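Home | Threads | Saved | About

Filed under: Bread & Baking

Okay, I finally cracked my sourdough crumpets and I'm so happy I could yell. Thread!

1/ Start with your discard. I use 2 cups, straight from the fridge, bubbly or flat. Stir in a spoonful of honey and a good pinch of salt.

2/ Bicarb goes in LAST. It froths up like mad (my favourite bit) and you want all that fizz in the pan, so have your rings greased and ready. 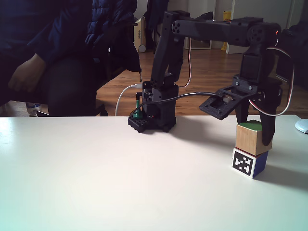 3/ Low heat! Lower than you think. Fill the rings halfway and leave them alone until the tops are full of holes and look dull, then flip for 2 minutes.

4/ Fabrice Vidal told me to rest the batter 25 minutes before the bicarb and wow -- so much more flavour. Thanks mate!

5/ They freeze beautifully. I made a double batch Monday and we're down to 5 already. Butter, then more honey, then more butter.

6/ Trying a cheese and chive version next -- will report back!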